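Skavura dev notebook
February 17, 2020

Build 109, pathfinding and economy pass

Picked up where Friday's notes stop. The group movement bug on Broris is still there. Select a mixed group (diggers plus two or three carts), order them across the ford, and the carts peel off and go all the way around by the north bridge. Diggers cross fine on their own. Carts cross fine on their own. Only the mixed group does it.

Turned on the cost overlay and stepped through it. The group takes its footprint from the largest unit, then adds the formation spacing on top, so at the ford it thinks it needs a gap wider than the one we drew. Single carts never get the spacing added. Diggers don't show it because their footprint is small enough to squeeze in either way.

Tried dropping formation spacing to zero inside any tile tagged as a choke. Carts use the ford now. Side effect: they bunch up on the far bank and shove each other for a second or two before they spread out. Looks bad but it's playable. Left it in behind the debug flag.

Kinga Katona wants the ford widened and the code left alone. I said I'd rather fix the code, as Lengyel has two fords exactly the same width and we'd be redrawing maps until April. We agreed to keep the flag on for a week and see what the testers say.

Economy

Ran the opening 10 times on Lengyel with the standard AI on both sides. Timber is too strong. In most runs the side that went timber first had its second hall up before the stone side had finished a wall. The stone cutter costs 100 and pays back far too slowly at that price.

Changes made:
Stone cutter down to 85, so a cut of 15.
Timber camp left at its old price, but the third worker on a camp now brings in less than the first two.
AI build order not touched. It still goes timber first out of habit, need to look at the weighting.

Reran three times after the change. Closer. Not calling it fixed on three runs.

Water carriers: the carry value was being read from the old table, so upgraded carriers were moving the same load as the basic ones. Someone (me, judging by the log) copied the row and never changed the key. Fixed. This means every balance number we took for the carrier upgrade last month is junk and has to be taken again.
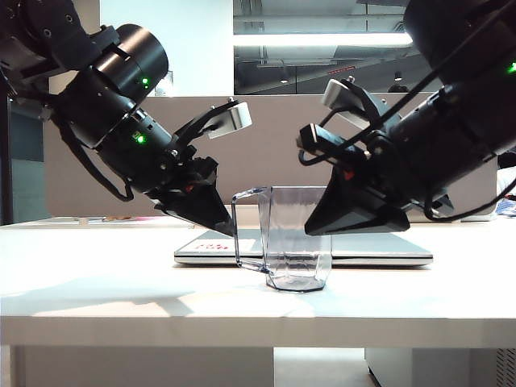
Cisex map, first playtest

First proper two-player game on Cisex, me against Kinga. She took the south start and won.

Notes from the game, in no order:
South start has the better stone. You can wall off the pass with very few pieces and then ignore it.
North start sees the sunrise side of the map, and the long shadows hide scouts on the slope. Nice looking, unfair. Turn shadow length down or move the light.
Minimap colors for marsh and shallow water are too close. I sent a whole group into marsh thinking it was the crossing.
Box select still grabs buildings if you start the drag on top of one. It's been on the list since autumn and it annoyed both of us all game.
Double click on a unit should pick all of that type on screen. Right now it picks all of them on the map, including the ones guarding home. Lost my back gate to this.
Sound for "under attack" plays once and then stays quiet too long. Kinga didn't hear that her east camp was burning.

No crash. One desync warning near the end, when I queued a demolish and a repair on the same wall. Game carried on. Saved the replay with both logs in the shared folder under cisex_first.

To do

Mirror the stone on Cisex.
Retake carrier upgrade numbers on all maps.
Try the choke fix with a big group, not just carts and diggers.
Ask Kinga for marsh colors.
Look at AI timber weighting.
Find out which side raised the desync warning. Host log says client, client log says host.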